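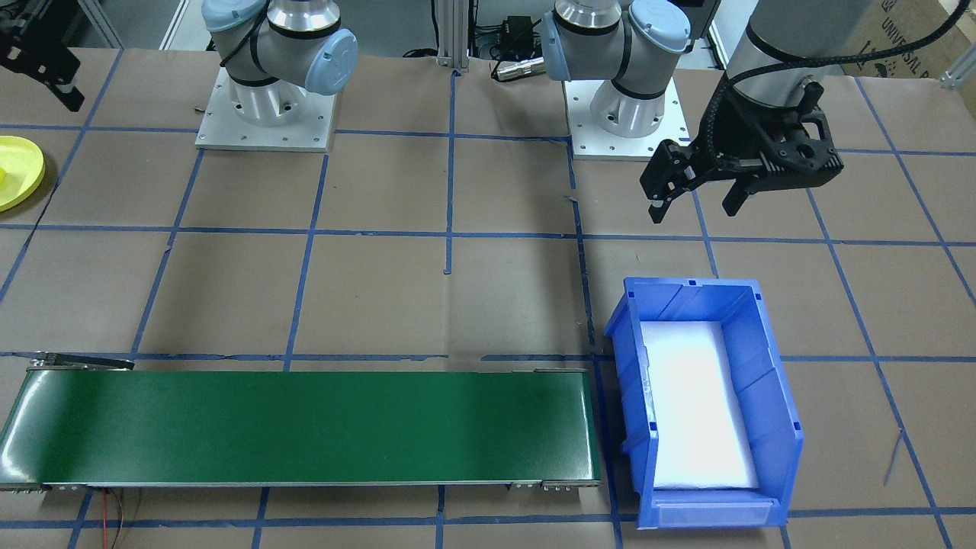

Learning by the Tray

On the second floor of the Merley building, the working day begins with a roll of blue tape. Before any arm is switched on, Fotini Petridis checks that the lines dividing the table are still straight and that the brown paper beneath them has not shifted overnight. If a square has moved, it is laid again, and the morning's work waits until it has been.

The Trustley program, now in its second year, is building a body of recorded examples from which a pair of robot arms can learn to move small goods between a plate, a conveyor and a storage bin. The work is led by Ruba Sayegh, who came to it from a career in warehouse planning, and it is supported by Givov, a parts distributor that handles thousands of small orders a week and has long struggled to automate the last few metres of the process.

"The part of the job that people find easy is the part we cannot write down," Sayegh says. "We can describe where a block should end up. Describing how to pick it up when it is lying against a rim is much harder. So we show the system, and we show it many times."

Each example is a single attempt at a task, guided by a trained operator and recorded from start to finish. The position of both arms is stored along with the video, and the operator adds a short note on the result. At the close of April the collection stood at 1,246 examples. Of these, 53 had been set aside for a second review, most of them on account of notes that did not agree with the recording.

The grid is central to the method. Items are assigned a starting square from a printed schedule, and the schedule is drawn up so that no part of the table is favoured. Areti Makris, who prepares it, learned the value of this in the first months of the program. Operators left to their own judgement tended to place items where the arms could reach them most comfortably, and the early models performed well there and poorly everywhere else. Those recordings have been kept, but they are no longer used for training.

Failed attempts are treated differently. A dropped item is recorded and labelled with the same care as a clean placement, and operators are asked to carry on with the recovery if it is safe to do so. Makris considers these recoveries among the most useful material the program holds. They are also the slowest to produce, and she would like more of them.

Operators work in pairs. One guides the arms while the other watches the table, resets the items and keeps the log. They change places after 10 attempts. The rule was introduced at the request of Panagiotis Margaritis, the senior operator, who had noticed that his own movements grew hurried toward the end of a long run.

"The system has no way of knowing that I was tired," he says. "It will learn my bad habits as faithfully as my good ones."

Not every question has been settled. Magdalini Zervas, who reviews the recordings, has argued for a wider range of goods, including soft packets and items that roll. Sayegh agrees in principle but prefers to finish the present set of tasks first. The two have also differed on how much an operator's personal style should be evened out. Zervas would keep the variety – two people seldom approach a corner of the bin in the same way – while the present guidelines ask for a common approach wherever one can be agreed.

A trial of the trained models is planned with Pappas, an engineering firm that will supply its own table and its own staff. The purpose is to learn how far the examples carry over to a room where the lighting, the furniture and the people are all unfamiliar. Results will be shared with Givov before any decision is made on a larger installation.

Until then the schedule continues. Petridis has a fresh length of paper ready for the next change of table covering, and Makris has already drawn up the squares for the coming week.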